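March 10, 2021
Bench notes, small table

Spent most of the day on the small table. Swept the top with the hand brush first, then went over it with a damp cloth and a little dish soap. The crumbs come up easily enough but the gray streaks do not. Tadeusz says the MacRitchie cleaner took the same kind of marks off the bench at Lullidton, so I will ask him to bring a bottle over before I try anything rougher.

Tightened the bolts on the uprights. Two on the left side had worked loose, maybe a quarter turn each. The cross bar was fine. Marked all the heads with paint pen so we can see at a glance if they move again.

Wallpaper: one seam is lifting near the bottom of the left wall, roughly 30 mm. Put paste behind it and taped it flat overnight. Ailsa has part of a roll left from August if we need to patch, but I don't think we will.

Tools. The Clillmont drivers are back from loan and 3 of them are fine. The fourth has a rounded tip and went in the scrap tin. I'd like everything we use on this table to have some yellow on it so it gets put back here and doesn't wander to the big bench. The 40 mm screws are nearly out. Zoltero order goes in Friday, add a box.
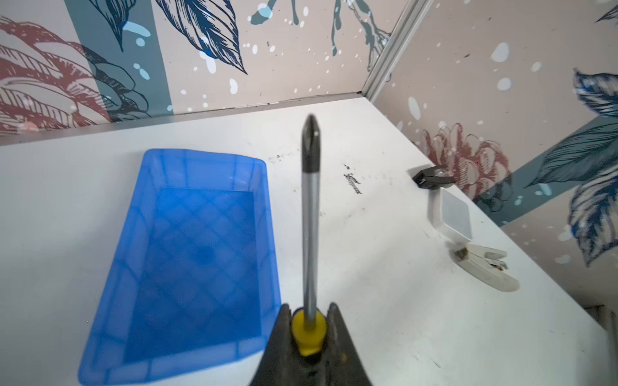
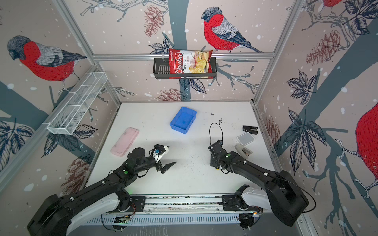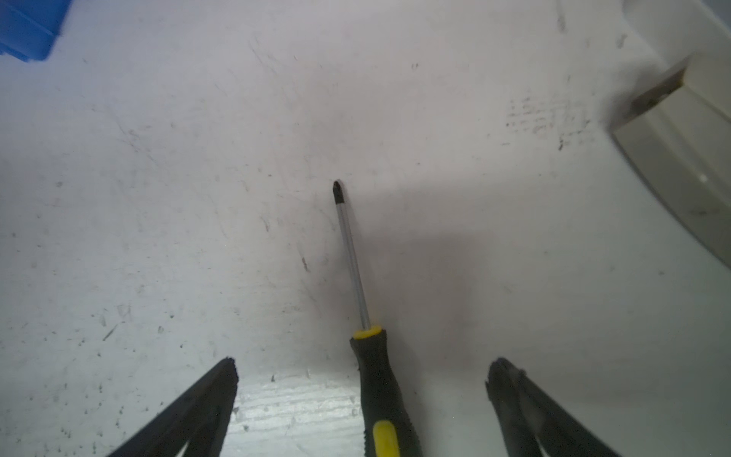 Next job is deciding where the small stuff lives. Ailsa wants a drawer unit under the table, and I would sooner use what we have before buying anything. The blue tray is empty and wide enough for the screwdriver with the yellow collar, so that can be its home for now, with the stapler beside it. The white mesh rack on the left wall has nothing in it either and would do for cable ties and tape.

Still to do:
Pull the tape off the seam and check it
Ask Tadeusz about the cleaner
Labels for the rack
Look for the missing 4 mm hex key (not in the scrap tin, checked)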